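A carta do meu tio chegou em novembro, com um selo torto e a letra dele, que parece sempre escrita dentro de um autocarro. Dizia só isto: "Vendi a casa de Pekov. O piano é teu. Vem buscá-lo."

Ora, eu não toco piano! Nunca toquei. Quem tocava era a minha mãe, e mal (uma valsa, sempre a mesma, com o mesmo engano no mesmo sítio). Mas lá fui, 552 quilómetros de comboio, com uma sanduíche de ovo e umas luvas emprestadas.

O comprador da casa abriu-me a porta de pijama. Chamava-se Surachet Limsakul e já tinha chá feito.

– O seu tio avisou que a senhora ia dizer que não o queria – disse ele.

– E não quero.

– Também avisou que ia ficar com ele.

Sentei-me no banco, só para descansar as pernas, e levantei a tampa. Cheirava a cera e a gaveta. Toquei as primeiras notas da valsa com um dedo, devagar, e quando cheguei ao sítio do engano enganei-me também, sem querer – juro que foi sem querer. O senhor Limsakul pousou a chávena e ficou a olhar para a janela, muito educado, enquanto eu procurava um lenço.

A transportadora pediu-me 1380 pelo frete. Paguei sem regatear, eu, que regateio até salsa.

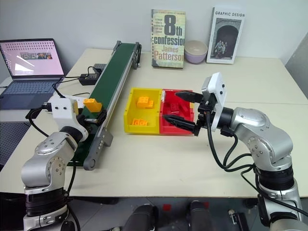 Tapete verde, peça alaranjada e portátil aberto, sobre mesa branca.

O piano está agora no meu corredor e passamos por ele de lado, como caranguejos. A vizinha de baixo já me perguntou se sei outra música.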